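About Prindside

3 min read
Last updated in November

We write the software that sits between a trained policy and the thing it is supposed to move. Most of it is dull. Clock alignment, gripper width estimation, pose filtering, a planner that gives up early when it should, and a replay tool called Kiltton that lets you scrub through an episode and find out where it went wrong.

Prindside was started by Shaohua Jiang and Essam Bennani after they had spent too long watching demo videos that could not be repeated the next morning. Shaohua had worked on state estimation, Essam on motion planning. Neither of them believed the success rates they were being asked to put on slides, including their own. We are 3 offices' worth of opinions in one office and we still argue about what counts as a grasp.

What we think about the field

We are asked a lot whether general-purpose manipulation is close. We don't know, and we would be careful with anyone who gives you a year. A policy that scores well on the table it was trained on has told you about that table. Move the lamp, swap the cap on a bottle, add a second arm, and you may be back where you started.

Our own planner, Ojeda, is no exception. On our last internal test set of 116 episodes it made decisions in 40 of them that we could not explain from the logs. We fixed the logging first. Some customers found that order strange.

We would sooner work on cluttered surfaces in ordinary rooms than on clean fixtures. Labels, glossy plastic, round things lying on their sides and shadows under the fingers are where perception code gets caught out.

Bottles between the finger pads, one cap down and one cap up:

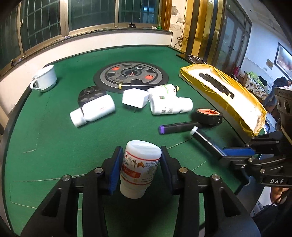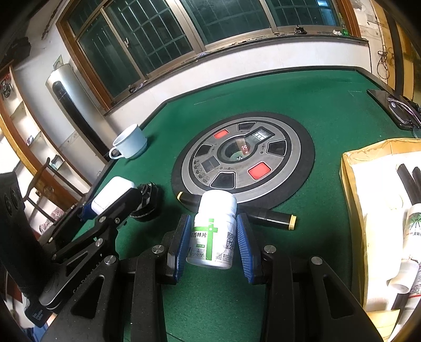 Orientation is a good case of what bothers us. Plenty of pipelines will report a confident pose for a bottle and have the ends reversed, and the average error across a dataset can hide it completely. Mindano, our checking tool, flags those flips and refuses to average over them. It also flags a fair number of things that are fine. We are working on that and will not promise when it gets better.

Working with us

We take on few projects at a time. Send raw episodes, including the failures, and we will tell you what we see in them. If a simpler controller would do the job, expect to hear that too.

Contact: use the form on our main page | © Prindside | Back to top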